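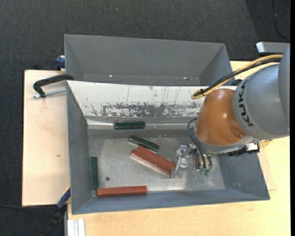 Takumi Kuroda wrote that he'd fixed the same trouble in February by planning the lift separately from the grasp, and could the planner be asked for that?

**Sevim Özkan**
It can! My trouble is with blocks lying along the foot of a bin wall - the planner gives up after 80 samples. Should I just raise the limit?

**Jinfeng Hou**
I'd leave the limit alone, Sevim. Check your bin collision mesh first. Mine was padded by 4 mm on every side, so any grasp near a wall got thrown out before scoring. Do keep some padding for the wrist and hoses, though.

**Ataberk Karakaya**
Raise it to over 80, works for me.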